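[leren-runs] Category question: does the any-shrine route still need the well skip?
5/16/19

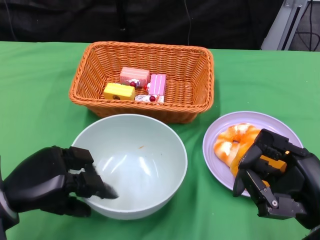 Do I have to do the well skip to submit under any-shrine?
Any clear that touches one shrine and reaches the final gate is accepted, with or without the skip.

I am answering this on the list so it can be found in the archive. The rules page still has the wording from February, when the skip was part of the category definition. The definition changed after the Hollport patch and the page was not updated. I have sent in a correction.

The earlier message, for reference:

> I have been running Leren on the second release cartridge and I can't get
> the well skip to work more than once in a long evening. The rules page
> says the route "uses the well skip at Hollport." Does that mean a run
> without it gets rejected? My best time without it is over the old
> cutoff, but I would still like to have it on the board.
>
> Also, is the frame count on the Skovumine timer the one you use, or do
> you retime from the video? Mine shows 314 frames for the Hollport load
> and I have seen a lower number posted.

On the cutoff: there isn't one anymore. It was dropped together with the old definition, and slower runs are listed like all the others.

On the timer: we retime from the video. Skovumine is fine for practice, but it starts counting when the fade begins, and we start on the first frame where the player can move. That explains the load you are seeing. 314 is the right number for the second release if you count the fade. The lower figure came from the first release, which loads the harbor and the town as one block.

As for the skip itself, the setup most people learned is for the first release. On the second release the well's collision box sits a little higher, so the old jump puts you against the rim and you slide off. This is what I use now:

Enter Hollport from the north road, with the lantern put away.
Walk into the left side of the well until the walking animation stops.
Hold up and left, then open the menu for 2 frames and close it.
Jump on the first frame you get control back.

If you land inside the well, hold down until the music changes. If you land behind it, you can still leave by the south road and lose about 168 frames compared with the normal path, so it is not worth resetting an otherwise good run over it. If the music cuts out completely, reset. The gate flag has not been set and you will be stuck at the end.

Two things I have not tested. One is whether the menu input works on the Văn translation, which has a slower menu. Someone reported that it needs an extra frame – I don't own that version, so I can't confirm it. The other is whether carrying the lantern matters on the second release. I put it away out of habit from the old setup.

The skip saves 524 frames when it works the first time. For a first submission I would leave it out and spend the practice on the bell tower, where most runs lose more than that.

Please put the release number in the comment field when you submit. It can't be read from the title screen, and I have had to write back to several people to ask.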